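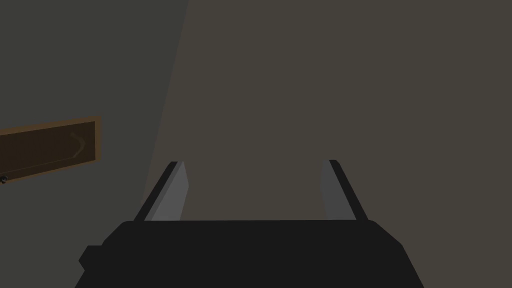 4. First run in the simulator

1. Start the Nivwood viewer and load the Jereo home scene.
2. Select a wrist view and wait for it to draw.
3. Open the jaws fully.

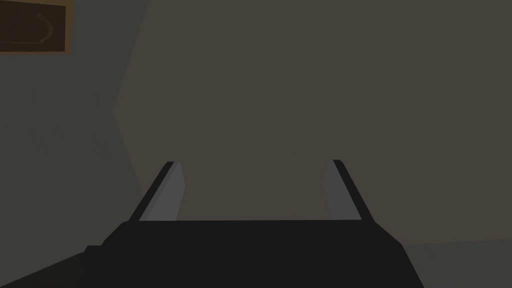

Set the jaw speed to 122 before you jog the arm. Higher values are locked until step 6 is done. The gap between the two fingers must be empty, as it is in this wrist view, before you press Zero.

4. Press Zero.
5. Switch to the body view.
6. Run the reach test on both arms.

Caution: Do not close the viewer during the test. The log will be lost.
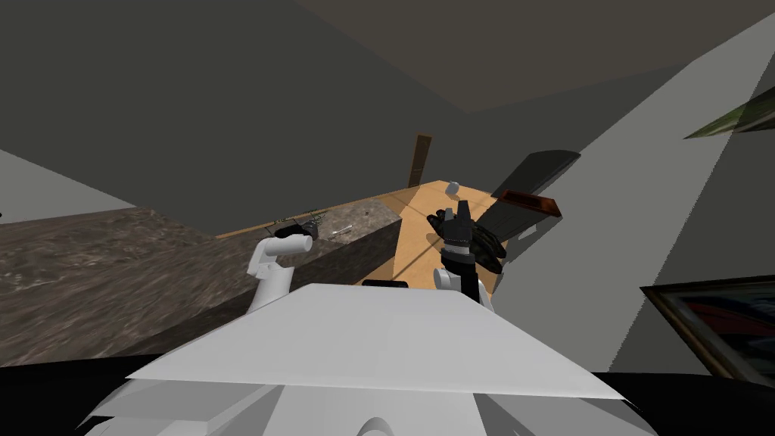 Can I run the test without a license key?
The trial mode allows 900 test runs, after which Sillari asks for a key.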